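Zaltimell Tableware Placement Set: Data Card
Version of 2025-05-24

Summary

The Zaltimell Tableware Placement Set is a collection of still photographs of everyday cups, bowls and plates on domestic tables. It was compiled by the Dutthorpe Household Objects Archive for the study of how tableware is set down, left and cleared in ordinary homes. The set contains 329 photographs, taken in 15 households.

Contents

Each photograph is stored with a short text record. The record gives the type of object, its main colour, the surface on which it stands and its position on that surface. Position is entered as one of 3 values: centre, near edge or overhanging. An object is recorded as overhanging when any part of it, including a handle or spout, extends past the edge of the table. The base of the object need not do so.

Mugs form the largest group. The direction of the handle is recorded separately from the position of the body, as the two were often confused in the first round of labelling.
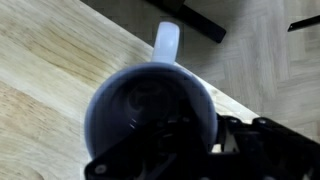

Blue-grey ceramic mug on a pale wooden table. Position: overhanging (handle only).

Colour is recorded for the outside of the object where it can be seen, and otherwise for the rim. Where a handle looks lighter or darker than the body, the body colour is used and the difference is entered under notes. Contents are marked "unknown" unless liquid or food is clearly visible.

Labelling

All records were written by two labellers working separately. Disagreements were settled by Melquiades Huerta, who also maintains the written guidance. On 19 photographs no agreement could be reached on position, and these carry the value "disputed". They are kept in the main folder and should be left out of any count of positions.

Known limitations

Dark glazes are difficult to judge in shadow, and the colour terms for blue, grey and slate should be treated as approximate. Glass items are few. The households are all in the Chraibi district, and the tables are mostly of wood.

Files

photographs/ still photographs, one object per record
records.csv text records
guidance.txt labelling guidance, revised in August
disputed.txt list of photographs without an agreed position

Terms of use

The set may be used for teaching and non-commercial research. Copies passed to third parties must include this card. Corrections to individual records should be sent to the Archive through the Wimano request form, quoting the record number.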